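How Do Wet Clothes Get Dry?

Home Science for Kids – Thursday, March 26, 2026

When clothes come out of the washer, they are heavy. The extra weight is water. It hides in the tiny gaps between the threads, and even a strong spin cycle can't shake all of it out.

If you leave a wet sock on a rack overnight, by morning the water is gone. It did not all drip onto the floor. Most of it went into the air.

Water is made of very small bits called molecules. They are always moving. Some at the surface move fast enough to break away and float off as a gas called water vapor. This change is called evaporation. It happens at room temperature, with no boiling needed.

What helps evaporation?

Warm air helps, because warm molecules move faster. Moving air helps too. It carries away the damp air next to the cloth and brings in drier air. The third helper is space. A sock rolled in a ball has only its outside touching the air. A sock hanging down has air on both sides.

A rack lifts clothes up so the air can get to them. A hanger with clips is good for small things like socks and washcloths, and a basket next to the rack saves a lot of walking back and forth.
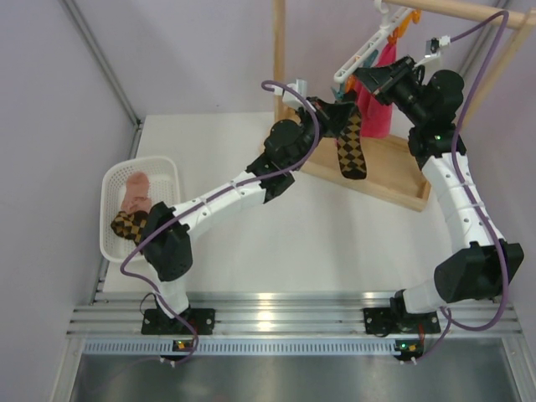

Efthymia Liapis wrote to us from Castcombe to say that her socks dry faster when she clips them by the toe, and she wants to know if the thick part at the top makes a difference. It can. The cuff often has stretchy thread and more layers, so it holds more water. Clip the toe and the cuff hangs open at the bottom, where air can get inside.

Try it yourself

You need two socks that match, a hanger with clips, and a kitchen scale. Ask a grown-up before you use the scale.

Wet both socks and squeeze them out. Weigh each one and write down the number. Hang one from the toe and the other from the cuff, with space between them. Weigh them again every hour. When the number stops going down, the sock is dry.
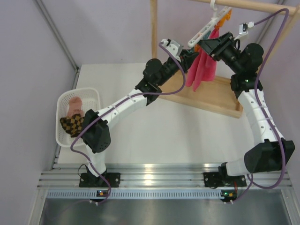 Thin cloth and thick cloth dry at different speeds, so it matters that your two socks are the same kind. If you test a thin sock against a wool one, you won't know whether the clip or the cloth made the change.

You can run the test again on a rainy day. Air that already holds a lot of water vapor can't take in much more, and the socks may still feel damp at bedtime.

Words to know

Evaporation – when a liquid turns into a gas at its surface.
Water vapor – water in the form of a gas.
Molecule – a very tiny bit of something, much too small to see.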